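Heltier speaker factory, the quick version

Notes from the open day, typed up on the train home with one thumb and a flat-ish battery. Will tidy later. Probably won't.

So, Heltier. Small speaker maker, two bookshelf models and a floorstander, the sort of firm you see at the back of a hi-fi show with a decent turntable and no queue. They open the factory once a year, in December, and this time I got my name down early enough. Doors at ten. Got there at twenty past thanks to the bus.

Missed the welcome talk. Caught up with the group in the cabinet shop, where Deming Xie was holding up a half-glued box and knocking on it with his knuckles. Then a second box, braced. Dull thud instead of a bonk. Very good demonstration, could have watched him knock on things all morning. The bracing is one piece that slots in before the back goes on, and he was quite firm that the front panel gets cut last. Somebody asked about real veneer versus vinyl. Real on the dearer pair, vinyl on the cheap one, and he didn't pretend the cheap one was anything else. Liked that.

Noise in there is something, by the way. Take ear plugs if you go. I'd left mine in my other coat.

Next, drive units. They buy in the tweeters (Xiao, soft dome) and build the mid-bass drivers themselves. Huiling Xia runs that side. Cones get a coat of damping stuff on the back, then the voice coil goes in, then everyone waits for glue. A lot of this job is waiting for glue. She let us each push a finished cone in gently with five fingers spread, to feel for rubbing. Mine was fine. The man next to me pushed his like a doorbell and got a look.

Corridor after that, tea urn, biscuits, a rack of old brochures going back to when they did amplifiers as well. I'd forgotten they did amplifiers. Took two brochures.

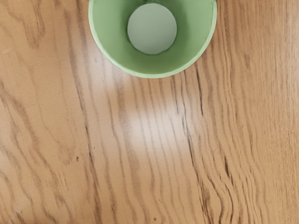
Light green cup, from above

Then the measuring room, which I'd been looking foward to most. Foam wedges all over, your ears go funny as soon as the door shuts. Each speaker gets a sweep and is matched to a partner, so a left and a right leave here as a pair and stay one. Azadeh Heydari put two traces up on the screen and they sat nearly on top of each other up to the treble, with a bit of a wiggle apart at the crossover. She went straight to the wiggle before anyone could ask. Crossover parts vary, they swap a capacitor if it's too far out, job done. The software is called Skolari and looks older than me, but she says it has never lost a file.

I asked how many speakers they'd sent back to the bench this year. She looked it up. 331. Wouldn't say out of how many, fair enough.

Lunch – cheese rolls, crisps, more tea. Chatted to a couple who'd brought a pair of their own Heltiers in the boot to have a grille peg mended. Done while they ate. No charge.

Listening room in the afternoon, groups of five, which meant a wait. Védís Laxdal did the demo. Gondeo amp, plain black thing, streamer, no fancy cables that I could see. Small speakers first: piano trio, then a bit of dub, then a woman singing with just a guitar. Lovely midrange, voice right there between the boxes. Bass stops fairly early and doesn't fake it. Then the floorstanders with the same tracks and, hm. More of everything, yes, but the room was on the small side and the dub got a bit thick in the corner where I was sat. Moved to the middle chair when someone left and it was much better. Still prefered the little ones. Cheaper too, so my wallet agrees.

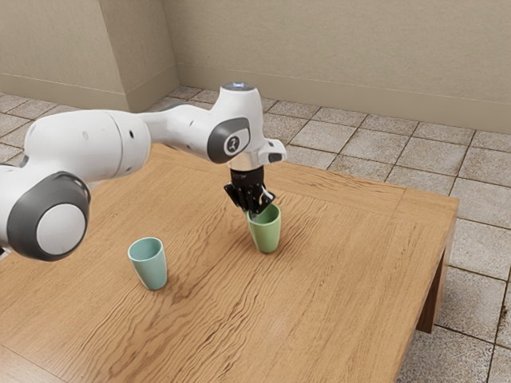 Questions at the end

Shengli Feng, who does the design work, took these stood up by the door with his coat on. Scribbled what I could.

Wireless version? Not soon. Thinking about it.

Will the bookshelf go near a wall? Yes, there's a port bung in the box. Most people never find it. (I have owned a pair for ages. Went and looked. Still in the bag.)

Stands? Heavy, and at ear height when you're sitting down. He wouldn't name a make.

Running in? A few evenings of normal music. No need to leave them hissing all night.

Spares for the old models? Drivers yes, grilles mostly, badges no.

Getting there

Bus stops at the bottom of the estate, then it's a walk uphill with no pavement for the last bit. Parking round the back if you drive. Free entry but you need to be on the list, and the list goes up on their site in the autumn. Wear proper shoes, they turned someone away from the cabinet shop in sandals. In December!

Photos of the brochures to follow when I find the charger.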